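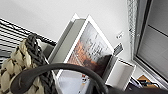
Um robô já consegue arrumar a sala de uma casa comum?

Consegue arrumar partes dela, devagar, com alguém por perto para recolher o que cair e para decidir onde as coisas deveriam ter ficado.

A resposta é da Motaung, empresa que desenvolve o Briline, um braço mecânico sobre rodas destinado a tarefas domésticas e à reposição de prateleiras em lojas pequenas. Em fevereiro, a companhia divulgou o balanço de uma temporada de testes em Puvelby, feita em quatro apartamentos habitados e em uma loja de utilidades no bairro de Urkalside. Foram 2.716 tentativas registradas, incluídas as que terminaram com um morador fazendo o serviço sozinho enquanto a máquina recalculava a rota.

Pelo critério da própria empresa, quase 80% das tentativas foram bem-sucedidas. O critério merece ser lido com calma. Conta como sucesso levar um objeto do ponto A ao ponto B sem derrubá-lo e sem esbarrar em nada que custe mais do que ele. O tempo gasto não entra na conta. Também fica de fora a opinião do dono da casa sobre o ponto B.

"A gente mede o que sabe medir", disse Weronika Szulc, que coordena os testes na Motaung. "Se o vaso saiu da mesa e chegou inteiro à estante, é um sucesso. Se a pessoa queria o vaso na mesa, aí é uma conversa."

O desempenho variou muito de tarefa para tarefa. Caixas fechadas, latas e livros grossos foram transportados com uma competência que a equipe descreve como animadora e que um dos moradores descreveu como "igual à do meu filho, só que ele não apita". Copos vazios foram bem. Copos com algo dentro foram retirados do programa na segunda semana, por decisão conjunta da engenharia e do seguro.

O problema, como em qualquer casa, são as coisas moles. Toalhas, sacolas, fios e tudo o que tem alça ou laçada continuam a desafiar a garra, que precisa adivinhar onde termina o objeto e onde começa o vizinho dele. Um cesto ou uma bolsa de corda trançada, daqueles que as pessoas compram para esconder a bagunça, oferece dezenas de lugares plausíveis para pegar e poucos bons. O Briline costuma escolher um dos plausíveis.

Cabos formam uma categoria à parte no relatório. O sistema os identifica razoavelmente bem quando estão estendidos no chão. Quando cruzam o caminho em curva, na frente do que interessa, a máquina às vezes os toma pela borda do móvel e estaciona, à espera de que o móvel se explique. Em um dos apartamentos, a espera durou o almoço inteiro da família. O episódio foi classificado como "interrupção segura".

Há ainda as janelas e as persianas. Luz lateral, telas finas e superfícies listradas atrapalham a estimativa de distância, e o braço tende a parar alguns centímetros antes de onde deveria. Uma estante branca encostada em uma parede branca, combinação que qualquer revista de decoração recomenda, foi considerada no relatório um "ambiente de baixo contraste". Szulc contou que a equipe chegou a sugerir aos moradores uma fita colorida na beirada das prateleiras. A sugestão foi recebida com educação nos quatro endereços e adotada em um.

Na loja de Urkalside, o quadro foi mais favorável. Ali as embalagens têm canto, as prateleiras têm etiqueta e ninguém deixa um chinelo no corredor. As 1.000 últimas tentativas do programa aconteceram lá, quase todas antes da abertura, entre seis e oito da manhã, e consistiram em repor caixas de detergente, pilhas de esponjas e potes com tampa. Os potes sem tampa, segundo o relatório, "permanecem sob estudo".

Ntombi Adams, gerente da loja, acompanhou a reposição desde o começo e não tem queixas graves. O braço não falta, não pede para trocar de turno e alinha os rótulos com um zelo que ela gostaria de ver em mais gente. Também leva a manhã toda em um corredor que uma funcionária experiente resolve antes do café.

"Perguntaram se eu compraria", disse Adams. "Eu perguntei se ele abre a caixa de papelão. Ele não abre. Então alguém abre a caixa, põe do lado dele, volta para pegar o plástico, e nessa altura a pessoa já está com o detergente na mão."

A gerente relatou ainda um efeito que o relatório não menciona. Clientes que chegavam cedo paravam para assistir, e alguns esticavam o braço para ajudar. O protocolo manda desligar a máquina sempre que um desconhecido entra na área de alcance, de modo que a ajuda, bem-intencionada, atrasava tudo. A solução foi um cordão no corredor. Um cliente o levou ao caixa perguntando o preço.

A Motaung afirma que a próxima versão do Briline terá dedos mais macios e um modo de consulta, no qual a máquina pergunta ao usuário antes de mexer em algo que não reconhece. Nos ensaios internos, o modo de consulta funcionou bem do ponto de vista técnico. Do ponto de vista doméstico, há ajustes a fazer: em uma sala com objetos variados, o aparelho fez tantas perguntas que o engenheiro de plantão preferiu guardar tudo ele mesmo e anotou a sessão como concluída. A anotação foi depois corrigida.

O preço não foi anunciado. Szulc disse apenas que a empresa pretende começar pelo aluguel a lojas, onde o cenário muda menos de um dia para o outro, e deixar as residências para uma etapa posterior. Perguntada sobre quando um comprador poderia sair de casa e voltar com a sala em ordem, ela pediu que se definisse sala. Depois pediu que se definisse ordem.

Os moradores que participaram do programa receberam um desconto na conta de luz durante os testes e puderam encerrar a colaboração quando quisessem. Três quiseram continuar. O quarto endereço devolveu o equipamento antes do prazo, depois que o braço passou uma tarde transferindo a mesma caixinha entre duas prateleiras, com êxito em todas as viagens. As transferências constam do balanço, do lado dos acertos.

A reposição assistida na loja de Urkalside prossegue no mesmo horário, antes da abertura. Adams informou que o cordão foi substituído por outro, desta vez com uma plaquinha de "não está à venda", e que o corredor das esponjas fica liberado ao público a partir das oito.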